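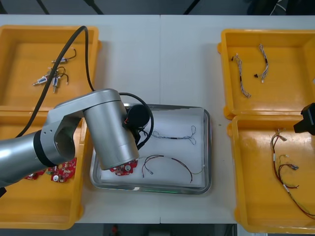 Micro pumps with black lead wires in a yellow plastic bin.

Noltwood to collect small electrical parts separately from June

NOLTWOOD, February 2025 – The Noltwood waste district will begin taking small electrical parts as a separate category in June, under a revised schedule published this week. The category covers motors, pumps, solenoids, relays and switches that have already been removed from an appliance, along with short lengths of attached wire. Complete appliances will still go to the large-item bay at the Burkel transfer station.

Loose parts are now accepted as mixed scrap metal and shredded with it. The district says this lowers the grade of the steel fraction, as copper from motor windings is hard to separate after shredding. A trial at Burkel recovered 1,192 pounds of small parts over nine weeks. Of that total, 189 pounds was wire and connectors, which were cut off and weighed separately.

Under the new schedule, parts may be dropped off at five sites, including Burkel and the Grecu Road yard. There is no charge for households. Businesses must register and will be billed by weight – the rate has not been set.

Items must be drained of liquid before drop-off. Anything with a battery still attached will be refused at the gate, as will capacitors from microwave ovens. 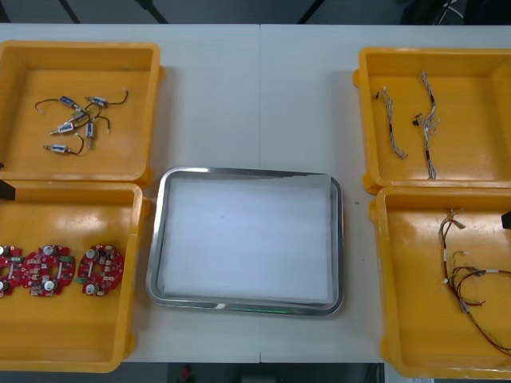
Do wires have to be cut off before parts are dropped off?
Leads can stay on if they are shorter than a forearm. Longer cable should be removed, coiled and placed in the cable container at the same site.

Sorting will be done by hand at the Grecu Road yard, where a covered bay is being fitted with benches and a floor scale. Material will be separated into copper-bearing parts, steel-bodied parts and plastic housings with no metal content. The first two go to Skundetti, a scrap processor under contract to the district. Housings will be held until a full load is available, and the schedule does not name a buyer for them.
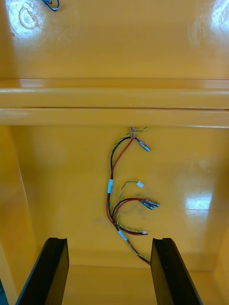
One reader from the Burkel side of the district wrote that the drop-off hours matter more than the categories, and asked that at least one site stay open into the evening. The draft schedule lists daytime hours only.

Written comments on the schedule are being accepted at the district office and by mail. Registration forms for businesses will be issued with the final version.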